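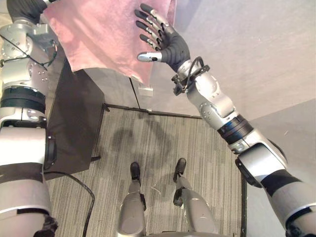 January, started 7:40 in the morning
Batch 28, indigo vat, second week

The vat was sleepy again when I opened the lid. The surface was dull blue with almost no bronze skin, and the liquid under it was more green-blue than the yellow I want. Smell is still good, a little sweet, so I don't think it has gone bad. I think it was only cold. The heating in the workshop goes down at night and the barrel stands next to the outside wall. I wrapped it with the old quilt and put the aquarium heater back in, set to 2 degrees higher than last week.

Fed it with fructose and a spoon of lime, stirred slowly in one direction, and closed it. For colleagues who use the vat when I am away: please don't stir fast and please don't lift the stick in and out. It brings air in, and then we lose a half day waiting.

While waiting I sorted the yarn. The Nurnel wool arrived in skeins that are tied too tight, four places each, and the ties leave a pale ring when dyed. I cut all of them and tied again in loose figure eights with cotton string. It took most of the morning. The Skusach wool was better tied but it is greasier. I scoured one skein two times and the water was still grey the second time. It should be soaked overnight with more soap next time, in water as hot as the hand can hold, and left to cool by itself. I felted one in the autumn by rinsing it cold too early and I don't want to repeat this.

11:15. Checked the vat. Better. Yellow-green below, small bronze patches on top, and the flower is starting to collect in the middle. Test strip of cotton, two minutes in, came out green and turned to a middle blue in the air. I decided to go on.

Dips, Nurnel skeins only:
First dip, 8 minutes, then 8 minutes airing. Colour like faded work jacket.
Second dip the same. More even, but one skein has a light patch where it was touching the side of the barrel. I turned it around.
Third dip shorter, because the vat began to look tired. Good dark blue now, close to sample card 3784, perhaps slightly redder. I compared them at the window and also under the lamp, and under the lamp they are nearly equal.

I had planned four dips but I stopped. It's better to let the vat rest and do one more tomorrow than to push a weak vat and get colour which only sits on the outside of the fibre and rubs off. The grey scarf from the autumn batch still marks everybody's neck.

Rinsing. The Shahbazi notes say to rinse in cold water until clear, then vinegar bath, then rinse again. I follow this, but with water close to the temperature of the wool, for the reason above. A small amount of vinegar is enough; last time we used too much and the whole room smelled like pickles for days. Nothing with indigo on it should go in the good sink.

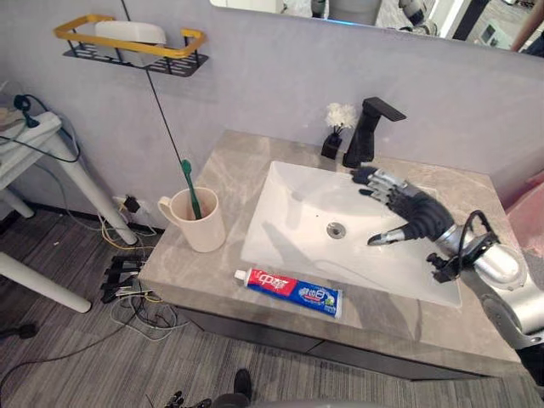

Good sink, black tap. Please use the bucket for indigo.

Drying on the rack now, away from the window. The skeins are heavier than I expected and the middle rod bends. Ask if we can have a thicker rod, or put fewer on each.

Madder, small note. The Varnenora root has been soaking since yesterday in a jar. The water is orange-brown, not red yet. Our tap water is quite soft so I added a pinch of chalk. I will heat it very slowly and keep it well under simmer, or the brown comes out and we get brick colour again. I have alum-mordanted yarn ready, enough for one strong bath and one weaker.

Still to do:
one more dip for the Nurnel skeins
second scour for Skusach, with a long soak
new labels, waterproof pen this time
buy lime, the tin is almost finished
write the dip times on the card before I forget them

16:30. Looked in the vat before leaving. Quiet, skin is coming back, lid on, quilt on.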